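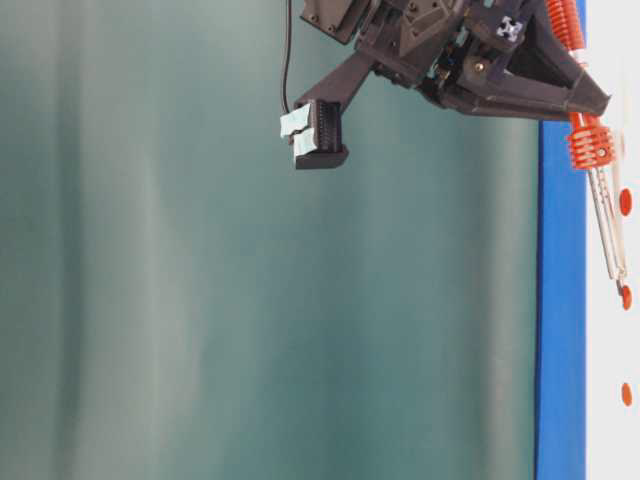

Julio | Redacción Fliso

Llegué al laboratorio de Brendton con mil preguntas y la primera fue por la espuma de los dedos. «Es lo que más cambiamos», me dijo riéndose la ingeniera de Stultitz. Han grabado 2,151 agarres, ¡casi nada! «Con 15 demostraciones por objeto ya aprende; antes pedíamos muchas más». ¿Y los fallos? «Guardamos 442, enseñan muchísimo». Yo salí encantada, la verdad.

Recientes:
Lebrun y las telas difíciles
Pinzas impresas en casa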